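## 3. How Control Parts Lie on a Belt

Resting positions of push buttons and relay modules in the Lembridge parts collection

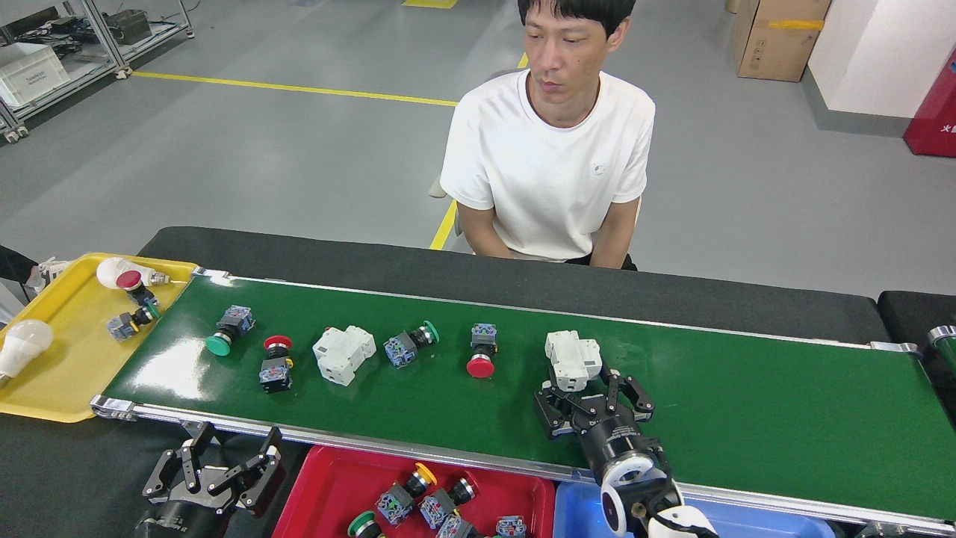

Nathalie Hermans

**Figure 1.** Push buttons with green and red heads and white relay modules spread along the green belt. Some of the buttons stand up and some lie on their sides.

### 3.1 The parts

Small control parts are a joy to study once you start looking at their shapes. A push button has a wide, round head made for a palm or a thumb, and behind it a contact block that was only ever meant to sit out of sight inside a panel. Take it out of its panel and it becomes a lopsided little object with a few favorite ways of lying down. A relay module has no head at all, and its housing rises in steps, so it has quite different habits.

The collection used in this study came from retired control panels at the Lembridge training workshop. It holds 120 parts: 87 push buttons, 20 relay modules, and 13 parts of other kinds, mostly selector switches and pilot lights. All of them were complete when we received them, although several had scratched heads or faded labels. We left the scratches alone and wiped off the dust. Parts with a cracked housing had already been set aside by the workshop and are not in the total.

We call the front of a push button its head and everything behind the collar its block. For a relay module we use "face" for the stepped side and "back" for the flat one. These are plain words, but they saved us a great deal of confusion in our notes, where "top" had come to mean three different things by the end of March.

### 3.2 The belt

Marloes Van Loon and I wanted a surface on which a part could be seen from most sides without being picked up. A long belt suits this very well. Its width leaves space between parts, and a person seated on the far side sees the blocks while someone on the near side sees the heads, or the reverse. Our two sets of notes on the same part were often so different that we had to read them aloud to each other, and those were some of the best conversations of the whole project!

The glossy dark green of the belt in Figure 1 is good and bad for this kind of work. White housings and red heads are easy to find against it. Green heads take a second look, more so where light reflects off the surface. The blue of the contact blocks helped us here. When a green head was hard to pick out, the block next to it gave the button away, and we soon got into the habit of looking for the block first.

Parts were laid out with gaps between them. We tried closer spacing early on and gave it up, as a button on its side would roll against its neighbor and come to rest in a position it could not have held alone. Those early layouts are left out of the results.

### 3.3 Names for the resting positions

We began with a long list of positions and cut it down to the ones both of us could use without arguing.

- **Upright:** the button rests on its block with the head on top. The red-headed button with the black collar in Figure 1 is a clear case.
- **Sideways:** the button lies along its length. The direction of the block is noted separately, seen from the near side of the belt. One of the green-headed buttons in the figure has its block facing left and its head facing right.
- **Flat:** used for relay modules only, when the module lies along its length.
- **Other:** anything we could not agree on after a second look.

We do not treat direction as a small detail. Two buttons lying sideways can look like different products when one shows its head and the other its block. From the head end you see a colored disk and very little else. From the block end you see the contact housing, and the head may be no more than a rim of color behind it. A reader who knows only the catalog view, with the button pictured from the front, has a hard time with the second case.

### 3.4 What the positions tell us

Head size mattered more than we had expected. A wide mushroom head acts like a wheel on one end of the button: laid on its side, the button tips toward the block and often swings a little before it settles. Buttons with a narrow head lay straighter and rolled farther. Where the block was broad and square, upright was a steady position, and we could nudge the belt table without knocking the button over.

The relay modules were calmer. Placed flat, they stayed put, and their stepped outline could be recognized from either side of the belt. Julesow and Claeys, whose sorting guide we used as our starting point, group relay modules with terminal blocks on the basis of outline alone. Our notes support that for parts seen from the back. Seen from the face, the steps set the modules apart at once, and we would give them a group of their own.

Color turned out to be a weaker clue than either of us had hoped. It is what the eye goes to first - a red head jumps out from the far end of the table - but it says nothing about how the part is built. Several buttons with the same head had different blocks, and the reverse was just as common. In our revised sheets the block is written down before the head, and color comes last. Section 4 applies these sheets to the parts from the Weltent cabinets, where many of the heads are missing and the block is all there is to go on.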